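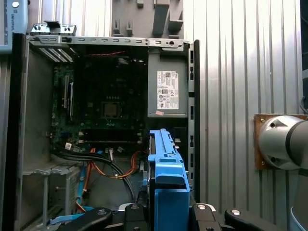
Posted by Timo Kuhlmann, manipulation software, Mukedville lab
3 min read

I need one more person on my team, and I'd like it to be somebody who gets a little too excited about drive cages. We write the software that lets an arm take old desktop computers apart: find the caddy, plan a way in past the cables, grab it, pull, and notice when the pull is going badly. The planner is called Janero. It's mostly C++ with a Python layer on top (the Python layer is where you'd start), and I wrote enough of it to be embarrassed by some of the file names.

The job is wrist-camera perception and contact planning. You'd own the part that decides where the fingers go once they're inside the case, where the view is half gripper and half cable and the depth data is, well, you'll see! We have 279 recorded pulls with force data that I've been dying to hand to someone with fresh eyes, and our regression suite runs 173 test cases every night. I read the failures over coffee. You can too.

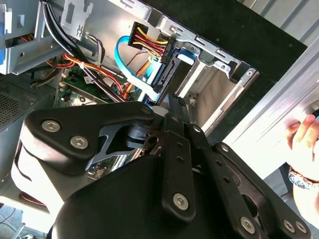 Careers / Robot Software

What I'd want you to have: solid C++ or really solid Python, some time spent with motion planning or point clouds, and the patience to sit next to hardware while it does the wrong thing slowly. A degree is fine, no degree is fine. If you've ever written a grasp scorer and then thrown it out, please tell me about it, that's my favorite interview topic.

It's a full-time job, on site in Mukedville, with 80 percent hours possible if you ask. Stüber pays for the position and Jitow supplies the retired machines, so we don't run out of things to unscrew. You'd report to me.
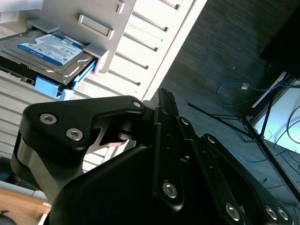

How to apply

Send me a resume and a link to some code you like, plus a paragraph on a bug that took you way too long. No cover letter, please. Put job number 3017 in the subject line or it'll land in the wrong inbox. First chat is half an hour with me, then a paid afternoon in the lab where we look at one failed pull together and you tell me what you'd try.

3 comments

pkt_loss: Is Janero going to be open source at some point?

Timo Kuhlmann: The cable segmentation part, yes, I hope. The planner needs a cleanup first (see file names).

morrow_j: Would you take someone from game physics? Lots of collision code, zero robots.

Related
Internship: labeling tools and log viewers
How we score a grasp we can't see
Notes from the April planner sprint
Open position: test engineer, night runs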